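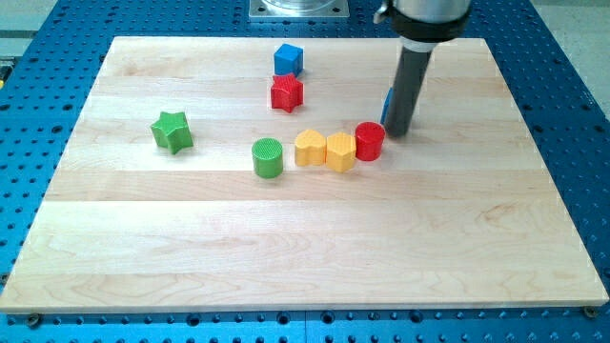
4. Adding a Comic Series to Your Ornus Library

4.1 Before you start

Ornus sorts single issues, collected volumes and digital files under one series record. Create the series record first. Issues entered without one go to the Unsorted shelf and do not appear in reading order.

You need:
An Ornus account with Editor rights
The series title as printed in the indicia (the small print, usually on the inside front cover or first page)
The year the first issue was published

Do not use the cover logo as the title. Cover logos often drop words or add a storyline name. For example, issues of Lanitz carry "Lanitz: The Salt Year" on the cover for one storyline, but the indicia reads "Lanitz" throughout.

4.2 Creating the series record

1. Open Library and select New Series.
2. Type the title. Leave out a leading "The" and enter it in the Article field.
3. Enter the start year. Two series with the same title are told apart by this field only.
4. Select Ongoing, Limited or One-Shot.
5. Enter the publisher. If the publisher is not listed, select Add and type the name once. Duplicate publisher names can be merged later (see 7.3).
6. Select Save. The record opens with an empty issue list.

4.3 Entering issues

1. In the series record, select Add Issues.
2. For a continuous run, enter the first and last numbers, such as 1 and 60. For a single issue, enter the same number in both fields.
3. Set the cover month. Ornus fills in the later months if Schedule is set to Monthly. Check any skipped months by hand.
4. Add writer, penciler, inker, colorist and letterer credits. Separate names with a semicolon:
Sárközi, Orsolya; Reddy, Sreekumar
5. Select Save Run.

Note: A run may hold up to 200 issues. Enter longer series as two or more runs. Runs in the same record are joined on the display shelf.

Note: Annuals and specials use their own numbering. Enter them with the prefix A or S. An annual entered as 1 will overwrite the variant list of regular issue 1.

4.4 Renumbered series

Some publishers restart at issue 1 and later return to the original count. Vincze is a common case: its second series ended at 60 and the next issue on sale was numbered 121.

1. Create a separate series record for each restart.
2. Open the later record and select Link to Earlier Series.
3. Under Legacy Number, enter the original count for the first issue of the later record.
4. Select Recalculate.

Caution: Recalculate replaces every legacy number in the record, including numbers typed by hand. Export the record before you use it.

4.5 Spoiler settings

Plot summaries are hidden by default until an issue is marked Read. To change this:

1. Open Settings, then Reading.
2. Under Summaries, choose Hide Until Read, Hide Until On Sale or Always Show.
3. To hide character deaths, returns and identity reveals in the character index, turn on Mask Status.

Mask Status does not apply to user notes. Notes are limited to 2000 characters and are visible to everyone who shares the library.

4.6 If an issue does not appear

Check the shelf filter first. If it is set to Owned, issues marked Wanted are not shown. If the issue is still missing, open Unsorted, select the issue and choose Move to Series.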